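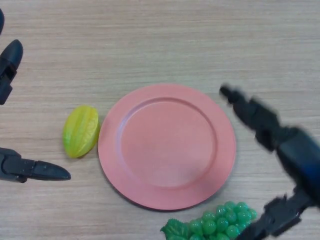

Setting the table at Retley

On the first evening I visited the robotics club in Retley, I was told to leave my coat in the corridor and not to lean on the table. The second rule is the serious one. If the table moves by a finger's width, a morning of work can be lost.

The club has one task this year. Two arms must serve plastic fruit on a plate, the left arm and the right arm sharing the work, and they must do it 80 times for the judges at Brustasen. A fruit that rolls off the plate is a failure. A fruit that is put down outside the rim and pushed in afterwards is half a point.

Fanni Bozsik, who is sixteen, wrote most of the rules the members use for practice. Her grandmother Aranka taught mathematics for many years and started the club in February, in a room above the Sárközi bakery. "I know nothing of motors," Aranka told me. "But I know when a pupil is guessing."

The method is simple to explain and slow to do. A member guides the arms by hand controls through the whole task, and the computer keeps the record. Then another member does the same. When I came, they had 261 good records and wanted 1,000 before the competition. One week later the number was 313, and Fanni was not pleased with it.

The grapes are the fruit everybody talks about. A star fruit has ribs and a clear direction, so the fingers can find a place to hold. Grapes are many small balls with a leaf at one end, and each member has a different opinion of where to take them.
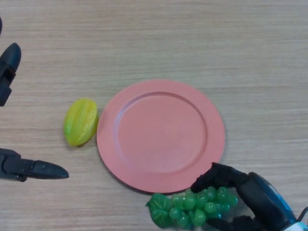
The right gripper closes on the grapes at the club in Retley.

Zihan Tan prefers the end away from the leaf. Mihret Dinsa, the youngest driver, goes for the middle and lifts very slowly. They argued over this during the whole tea break, and then Aranka asked them to write down both ways and compare the results on paper. I saw the paper. It had many corrections and a jam stain.

Dénes Bozsik, Fanni's older brother, looks after the program, which the members call Ivala. He showed me how it copies the bad habits of its teachers. For some days it waited a little before every grasp, and he could not find the mistake in the code. Then he watched his own records again and saw that he always waited in the same manner, to breathe.

The entry form for Brustasen is due on 18/08/2018. Fanni has filled in all the pages except the one for the team name, where the members have three suggestions and much disagreement. When I left, Mihret was back at the controls and Zihan was asking her, politely, to try it from the other end.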